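Open Day at Luseo: An Afternoon with the Bin Picking Kit

Posted 5th November

I'd been looking forward to the Luseo open day ever since Shobha Alva mentioned it at our spring meetup in April, and I'm happy to say it was worth the two trains and the long walk from the bus stop. (If you go, get off at the Brevthorpe stop and cut through the parking lot behind the tile warehouse. The map on the invitation sends you all the way around.)

Luseo is a small outfit on the second floor of a former printing works. They make a picking kit called Kadby, which is sold to people who already own an arm and want it to pull mixed items out of a bin without writing a pile of code first. You get the software, a mounting guide, a set of finger designs and a support plan. You don't get the arm or the bin. I'd read the product sheet three times and still had a long list of questions, so I was at the door when it opened.

Ravindran Chettiar gave the welcome talk. He kept it short, which I liked! He put up one slide with the history of the company and then went straight into how a Kadby install goes. Day one is mounting and cabling. Day two is calibration. After that you let it practice on your own objects, and they ask for 2,000 practice grasps before they'll talk to you about pick rates. A man near me asked whether you could get away with fewer, and Ravindran said sure, if your parts all look the same, but then you probably don't need Kadby.

We were split into two groups after that. Mine went to the workshop first with Sivaprasad Gounder, who looks after the test stations and clearly loves them. He let us stand much closer than I expected, behind a line of floor tape, and he was good about repeating the questions so the people at the back could hear.

What struck me was how everyday the test objects are. I had pictured trays of matching machined parts. Their reasoning is that a household mix is a much harder exam: things that are see-through, things that shine, things that roll, things that tangle. Luseo keeps a shelf of 191 items bought mostly from discount stores, and each station gets a different handful. The shelf alone kept me busy for ten minutes. There were bath toys, measuring spoons, a whole row of cheap sunglasses, and a label maker that I think had simply been left there.

Clear plastic was the big topic. Stanisława Dudek, who writes the perception side, explained it with a drinking glass and a desk lamp, and I finally understood why depth sensing has such trouble with it. The light goes through or bounces off somewhere unhelpful, so the sensor reports the floor behind the cup, or a hole, or nonsense. Kadby leans on ordinary color pictures for those items and only uses depth as a hint. She was very frank that it still misses. She told us the thin-walled stuff is what she spends most of her week on.

We spent the longest at the station with the big gray arm, working in an open gray bin with a green cup, a pair of light blue sunglasses and a few other bits on the floor of it. The fingers went into the mouth of the cup, which led to a nice discussion about grabbing a rim from the inside versus squeezing from the outside.
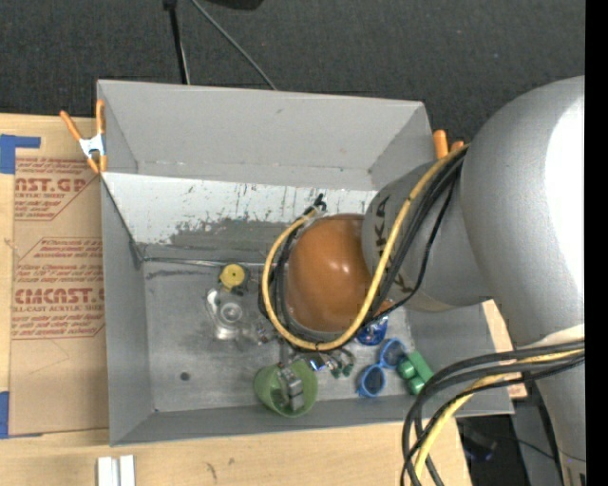

Venkatesh Rodrigues asked about bin walls, a question I had on my own list. An item lying against a wall is awkward for any gripper, and the arm itself is bulky, so there are poses it just can't use. Sivaprasad said the planner scores those picks low and leaves them for later, in the hope that other picks will nudge things toward the middle. You can also turn on a "sweep" move that pushes items away from the edge. It's off by default and I'd want it on.

Cables came up too. The mounting guide has 17 pages on routing them, and having seen a thick yellow one loop down past the joint cover, I believe every page is needed. Leave enough slack for the wrist to turn, tie them where they can't rub, and check the ties every month.

Now for the part I was less sure about. The setup screens are friendly, but the logs are not, and when I asked how I'd find out why a pick was skipped, the answer was a text file. Stanisława said a proper viewer is coming. The manual is 86 pages and has no index. I also asked about Xie, the cheaper version without the practice mode, and came away thinking it would be a false economy for a shop like ours.

Lunch was samosas and very strong coffee. Shobha and I have put our names down for the two-day trial, and they'll let us bring a box of our own parts. I'm packing the clear lids first.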